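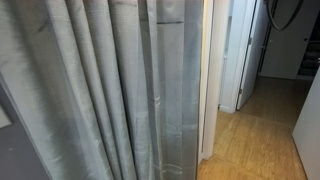

Posted in: Home & Garden > Windows & Light > Sleep and Shift Work

**nightowl_verna**
I've been on overnights since January and I'm losing the daytime sleep battle. My bedroom faces east and by 8 am it's like someone parked a truck in there with the brights on. I love my curtains, that long silvery gray with the deep folds, but the light catches every pleat and I just lie there looking at it. So do I get blackout liners, or give up and buy a mask? Narnora quoted me $531 for custom liners, which made me laugh out loud in the store.

**Baptiste63**
$531?? No. I got plain liners for $63 and hooked them on the back. Six years of nights at the hospital and I sleep like a rock.

**mapleporch**
Gonna disagree with Baptiste. Liners do nothing for the gap at the top, and that's where most of my light came in. I got a cellular shade from Unik for $169, mounted inside the window, and left my pretty drapes alone.

**Baptiste63**
My rod wraps around to the wall so I don't have a gap. Wraparound rod, problem solved, still way under $169.

**mapleporch**
Okay but she'd have to buy the rod too. And drill.

**tds_hollow**
Mask. I fought it for 2 years and then bought a contoured one so it doesn't press on your eyelids. Also quit looking at your phone on the ride home!!

**nightowl_verna**
I'm the one driving home so no phone lol. Masks end up on the floor by noon, I've tried. Leaning toward the liners plus the rod. Does the lining make them hang stiff?

**Baptiste63**
A little at first. Mine relaxed after a couple weeks.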